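Häufige Fragen zur Teeküche im zweiten Stock

Stand: 17. April 2021
Zuständig für Rückfragen: Ladan Daneshvar, Hausverwaltung Madgate

Wer darf die Teeküche benutzen?

Alle Mieterinnen und Mieter der Etage und ihre Gäste. Eine Anmeldung ist nicht nötig. Für Besprechungen mit Bewirtung bitte den großen Raum im Erdgeschoss buchen.

Wohin kommen die Teller nach dem Spülen?

In den Tellerständer aus Holz, hochkant und mit etwas Abstand. Bitte vorher abtrocknen, das Holz verträgt stehendes Wasser schlecht. Die Farben müssen nicht sortiert werden. Der Ständer ist für kleine und mittlere Teller gedacht — Servierplatten gehören in den Unterschrank.

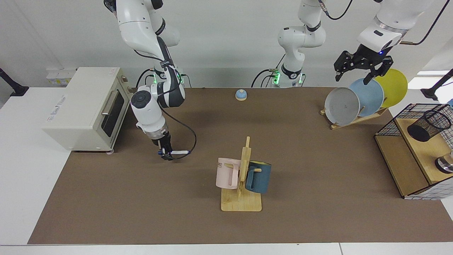
Wo hängen die Tassen?

Am Tassenbaum. Die Tasse wird mit dem Henkel über einen Zapfen geschoben, die Öffnung zeigt dabei nach unten. Bei schweren Bechern bitte auf beide Seiten verteilen, sonst steht der Baum unsicher. Tassen ohne Henkel und Gläser kommen ins Regal.

Kann ich meine eigene Tasse dort lassen?

Ja, eine pro Person. Beschriftete oder auffällige Tassen werden seltener verwechselt. Im Dezember räumen wir den Bestand durch. Was dann keinen Besitzer findet, geht an die Kleiderkammer Brosta, die auch Geschirr annimmt.

Darf ich den Miniofen benutzen?

Ja, zum Aufbacken und Überbacken. Bitte ein Blech oder Backpapier unterlegen und die Krümel nach dem Abkühlen entfernen. Die Seitenwände werden warm, deshalb nichts anlehnen und nichts auf dem Gerät ablegen. Nach Gebrauch beide Drehknöpfe auf null stellen. 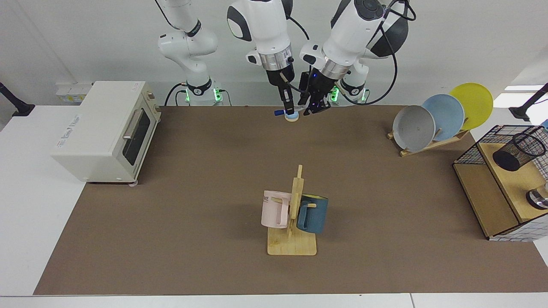 Womit reinige ich die Glastür des Ofens?

Mit einem weichen Tuch und etwas Spülmittel. Scheuermilch und Stahlwolle hinterlassen Kratzer. Eingebranntes Fett löst sich meist, wenn man ein feuchtes Tuch einige Minuten auflegt.

Wie pflege ich die Holzteile?

Feucht abwischen und offen trocknen lassen. Ständer und Tassenbaum bitte nicht in die Spülmaschine geben. Zweimal im Jahr reiben wir beides mit Speiseöl ein, darum müssen Sie sich nicht kümmern.

Was darf auf dem Tisch stehen bleiben?

Der Ofen, der Tellerständer und der Tassenbaum. Alles andere wird nach der Benutzung weggeräumt, auch Einkaufstüten und Verpackungen. Der Tassenbaum soll mit dem ganzen Fuß auf der Unterlage stehen.

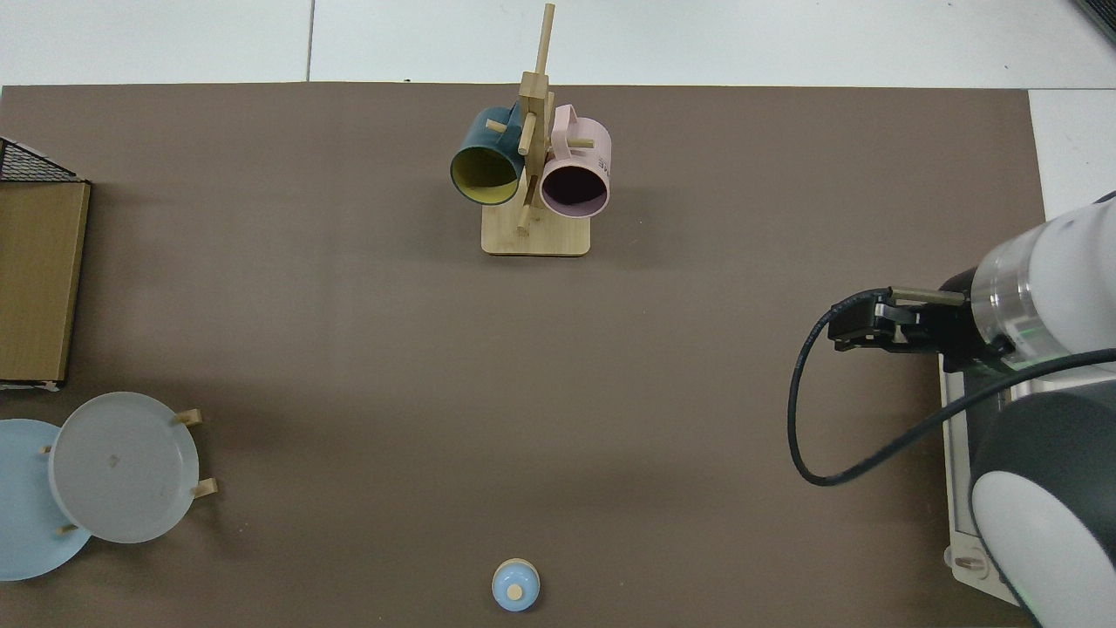 Tassenbaum mit zwei Tassen, links unten der Tellerständer

Ein Teller oder eine Tasse ist zerbrochen. Was nun?

Scherben in Zeitungspapier wickeln und in den Restmüll geben, nicht ins Altglas. Ersatz bestellen wir gesammelt bei Holard. Eine kurze Nachricht an die Hausverwaltung genügt, bezahlen müssen Sie nichts.

Lose Zapfen am Tassenbaum bitte ebenfalls melden und nicht selbst kleben. Die Tischlerei Kolář setzt sie neu ein, das dauert in der Regel wenige Tage.
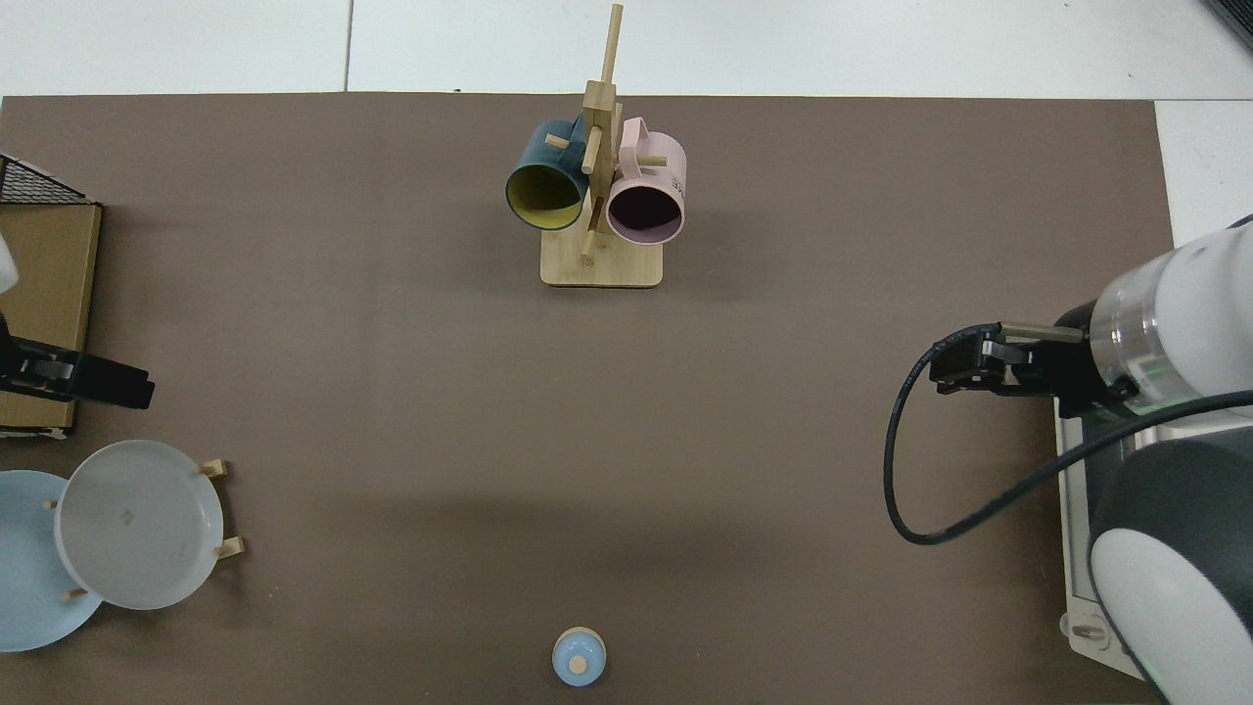 Bis zur Reparatur können die Tassen im Regal stehen. Die Nachricht geht per Hausapp oder telefonisch unter der Durchwahl 433, außerhalb der Bürozeiten läuft ein Anrufbeantworter. Zettel an der Küchentür gehen leicht verloren und werden nicht bearbeitet.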